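Catix Counter Set: Bakery Handover

Summary
Teleoperated demonstrations of a two-arm robot moving doughnuts in paperboard trays between lidded carriers and a serving tray. Collected by Gindix at the Bergeron lab between May and November. Card last revised Mon 10 November.

Collection
An operator drives both arms with a pair of Takari leader handles. The follower arms copy joint positions, and the gripper opening follows the trigger. Episodes start with both grippers open and end when the operator releases the foot pedal. Sessions were split among 14 operators. Anyone new to the handles did 10 practice runs, which are not in the release.

Views
Each arm carries a wrist camera. A fixed overhead view is included for sessions recorded after the counter was moved. Wrist views are stored unrectified. 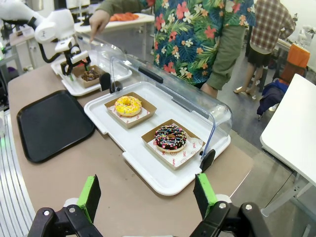 Right wrist view: open gripper at a lidded white tray with two doughnuts, second arm at work on the tray farther back.

Task variants
pick_front: take the paperboard tray nearest the gripper and place it on the black serving tray.
pick_rear: same, with the rear paperboard tray. The lid limits the approach angle, so most operators come in low.
two_arm: each arm works from its own carrier. Only one gripper may be over the serving tray at a time.

Labels
Each episode has a success flag, a variant name and a free-text note. A run counts as a success if the paperboard tray ends flat on the serving tray and the doughnut is still in it. Contact with the lid is noted but does not fail the run. Retries are kept, up to 2 per episode.

Known issues
- Trigger values from the left handle lag the joint stream in the May sessions. Use the corrected timestamps in the second index file.
- Sprinkles and glaze vary by batch, and toppings are not labeled.
- People appear in the background of some wrist views. Faces are blurred in the release copy.
- Glare on the clear lids upsets depth estimates. No depth is supplied.

Use
Research use only. Splits are by operator, so please do not reshuffle episodes before reporting results. Send label corrections through the Catix tracker with the episode number and variant name.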